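Hevix Household Tasks Project
Interim report to the Skosberg fund, second reporting period
Prepared by Melahat Akgül, 28/09/2023

Work done in this period

The project teaches a robot arm household tasks by having a person carry out each task through the arm. In the first period all teaching was done at the bench in our own workshop. In this period we moved to furnished apartments, as set out in the work plan, and collected demonstrations in two ways: by hand, with the operator moving the gripper directly, and by remote control from a second room.

The target for the grant year is 3000 usable demonstrations. A demonstration counts as usable when the task is finished, the recording has no gaps, and a second person has checked the labels. Operators are Volkan Gezer and Selim Kahraman. Doğukan Yalçınkaya does the checking and keeps the task list.

We worked on 6 tasks: opening a drawer, closing a drawer, placing a cup on a shelf, wiping a table, pulling a curtain, and moving up to a window without touching it. The first four carried over from the bench with small changes to the starting positions. The curtain task needed a slower approach speed, and we rewrote the operator instructions for it twice.

The window task took more time than planned. It is taught mostly from the wrist view, and after dark a large pane gives the policy two things at once, the city outside and the lit room reflected over it. Daytime demonstrations do not prepare it for that. We added evening sessions in the high-rise apartment on Cheng Street so that both conditions would be in the training set. 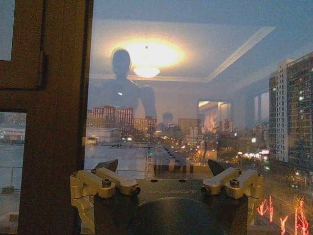 Houshang Sadeghi asked after reading the draft whether the evening sessions should be taught by remote control at all, as the operator then has to judge distance to the glass from the same view that confuses the policy. He would prefer hand guiding for everything within reach of a window, with remote control kept for the drawers and the table.

We agree in part. Hand guiding gives cleaner approaches near glass, and the operators find it less tiring over a long session. But the remote setup is the one our partner Dralutton intends to use, and a policy taught only by hand guiding would leave that question open. For the rest of the period we propose to teach the window task both ways and keep the two sets apart – the labels already allow for this.

Problems and changes

The checking step rejected 381 demonstrations. The most common reason was a gap in the recording during remote sessions. We replaced the network cable between the two rooms and moved recording to the machine next to the arm. Rejected demonstrations are stored but are not counted toward the target.

Booking the apartments has been slower than expected. Evening hours in particular have to be agreed with the building in advance, and two sessions were moved to a later date.

No change to the budget is requested. Travel is slightly over plan and equipment is under it.

Next steps

Finish the evening sessions for the window task and begin the first comparison of hand-guided and remote teaching. Volkan will write up the operator instructions so that new operators can be trained from them. We expect to have comparison results in November and will send them with the full table of demonstrations by task and method.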